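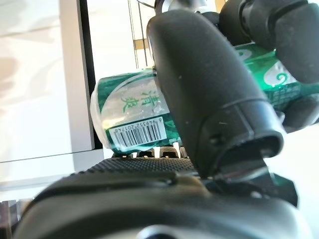 Print this page | E-mail this page

Blog > Cupboards > August

Wed 27 August

I have been sorting the top cupboard this week, the one over the back door where all the spare household stuff ends up. Most of it came from Sarkar in Uvcombe, where I buy whatever is on the end shelf without reading it properly. The green and white one has 清爽 on the label, which Moushumi tells me means something like fresh or refreshing. It has a barcode sticker on a green band and a spiral curl in a white teardrop further along. The film is creased but I am keeping it.

The rule I settled on is 2 of anything and no more. Hadiza Ogundipe thinks this is too strict – she has a proper larder in Divurbridge and can afford to say so. My cupboard is 15 inches deep and the door sticks if anything pokes out.

Round things go on their sides at the back, boxes in front. Bin bags have moved under the sink. I found three half-used packs of them, all opened at the wrong end.

Still to do: the shelf with the light bulbs, and the Ridik tub with no lid. I want it all finished before October.

Contact | Copyright Moushumi's neighbour's blog | Back to top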